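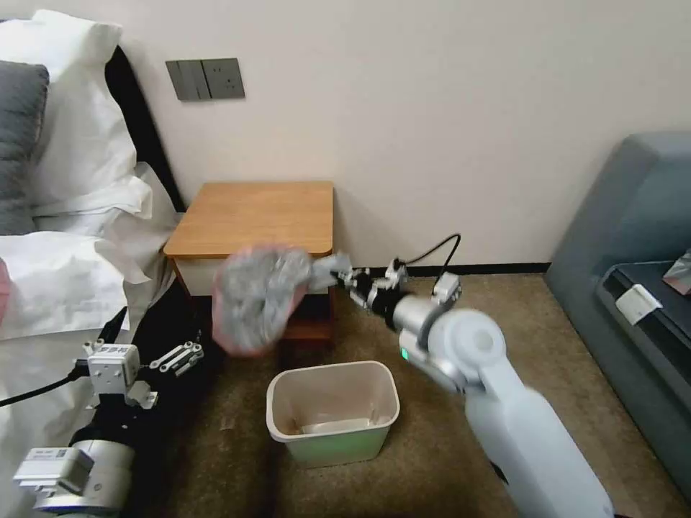
Recomendações para tarefas domésticas com robô de dois braços
Oficina partilhada Pamau, edição de maio

As presentes recomendações destinam-se aos membros que montam e ensaiam o robô em divisões habitadas.

Antes do ensaio
Retirar os objetos pequenos da mesa de cabeceira. Prender os cabos soltos, deixando folga suficiente para o curso completo do braço. O cesto de papéis deve ficar a cerca de 70 cm da base, sobre piso nivelado.

Panos e tecidos
Pegar no pano por um canto e soltá-lo só depois de a pinça ultrapassar o rebordo do cesto. Nos primeiros 14 ensaios, reduzir a velocidade do punho para metade. O segundo braço permanece aberto e parado.

Manutenção
Reapertar os parafusos das pinças ao fim de 18 ciclos. Limpar as articulações com pano seco, com a alimentação desligada.

As dúvidas sobre cablagem devem ser dirigidas a Jae-in Ok; as relativas às pinças, a Byung-chul Han.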